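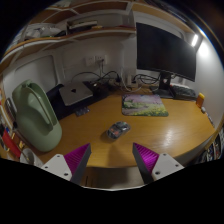
Filed under: Desk & Home

Home – Desk & Home – Reading – Letters – About me

I have wanted to write about my desk since January, but each time I sat down at it I found something to clean first. So today, Mar 1, 2025, I write before I clean.

The desk is wood and it has a shine, and I like it very much, but the shine is also a difficulty. In the evening the lamp makes a white spot on it, and a mouse does not always like such a surface. For a long time I used a folded newspaper under my hand. My friend Gerrit Motaung saw this and was a little ashamed for me, I think. He told me to buy a proper pad, with a picture, so that I will have something to look at while the computer is thinking.

I chose a landscape. It has a pink sky, a path in pale purple and yellow flowers at the bottom. When the monitor is off, it is the most colorful thing on my desk, and I admit that I sometimes leave the monitor off a little longer for this reason.

The mouse was a slower decision. I read reviews for many evenings and made a list with 13 names, then lost the list. What I wanted was simple: not too heavy, quiet enough for a small apartment, and a wheel that does not jump when I scroll through a long text.
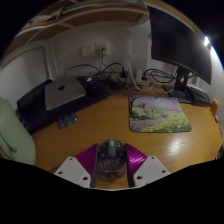

My weak point was always a thing where I can see how it works. As a boy I opened my father's radio, a Kioko, and could not close it again. A mouse with a clear shell is good for a person like me, because the circuits are already there to look at and I can leave the screws alone. The wheel has green and red in it. Riaan Mnguni says it looks like candy, and he is right.

My rule for the desk is now this – the pad in front of the monitor, the keyboard to the right, the small silver computer on its black riser on the left. Papers go in the drawer. I still break the rule with pens.

Next month I want to do something about the cables. If you know a good way that needs no drilling, please write to me.

Contact | © 2025 Duter Notes, all rights reserved | Back to top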